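May
Moriarty Film Trade Papers, staff author

3.2 Sample of distribution agreements

The sample covers 24 agreements signed at the Flultach film market. Parex acted as seller in 13 of them and Flunine in five. Deals for single episodes were left out. Each agreement was coded by territory, license term and holdback period.
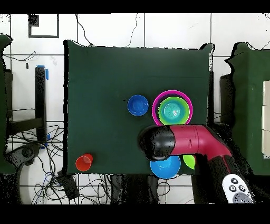 Figure 2. Colored plastic bowls on a green cloth, three of them nested.

3.3 Holdback periods

Holdbacks on streaming release ran up to 20 weeks. Multi-territory agreements carried longer holdbacks than single-territory ones, and the gap was widest for documentaries.
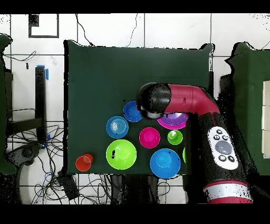 Minimum guarantees were recorded only where both parties disclosed them. Missing values were not imputed, so the regression in Section 4 uses the smaller set.

Related items
Presales and completion risk in regional film markets
Subtitling costs in multi-territory licenses
Buyer attendance at Flultach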